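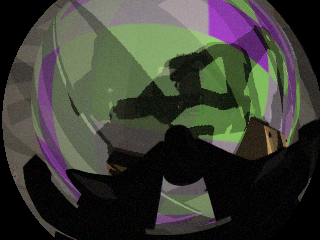
Green, grey and purple, with something dark in front of it.

By the time Charmaine Shabalala had unlocked the showroom at Le Roux, put the kettle on and moved the box of grease nipples that always seemed to find its way back to the customer chair, it was gone seven and already warm enough to have the doors open. December was a funny month for selling seed drills. Farmers who had been meaning to talk about one since autumn suddenly remembered on the same morning, and farmers who had ordered one came in to look at the place in the yard where it would stand, as though looking might hurry the lorry.

Pieter Ntuli was one of the lookers. He had put his name down for an Olla in the winter, the wide one with the folding frame, and had visited it every week since, although it had yet to leave the factory at Irkumska.

"Any word?" he said, lowering himself into the chair.

"Good morning, Pieter."

"Good morning, Charmaine. Any word?"

She gave him his tea, two sugars, and the factory newsletter, which had come overnight. It had been a very good year, apparently. Brurkus, who owned the factory and a good deal else besides, had sent out 3,729 machines, more than in any year before, and had put up a new paint hall with over 100 people working in it. Pieter read all this slowly with his glasses pushed up on his forehead, holding the page rather close.

"So they made all those," he said, "and mine wasn't among them."

"Yours will be among the next ones."

"My father waited 45 days for a plough once. He talked about it until he died."

Charmaine could well believe it. She had known old Mr Ntuli, who used to come in with her own father's accounts book tucked under his arm by mistake and stay for lunch while it was sorted out. She sat down across the desk and did what she had been putting off, which was to ring Róisín Ó Dubhghaill in the export office and be a nuisance. Róisín had a lovely low voice and never minded a nuisance, or hid it kindly if she did. There was a long spell of typing at the other end, and some talk with a person called Riaan who seemed to be eating an apple.

"It's painted," said Róisín at last. "It's standing in the yard, and I'm told it's a beautiful red. We're only waiting on the ship, my dear."

Charmaine repeated this, with her hand over the receiver, and watched Pieter take his glasses off his forehead and fold them up.

"Red," he said. "I thought they'd gone over to that orange."

"Did you want the orange?"

"No, no. Red's right."

He finished his tea and rinsed the cup himself, which he had never done before in all the years she had known him. Then he went out to the yard and paced up and down between the trailers, and after a while he called to ask whether she had a broom.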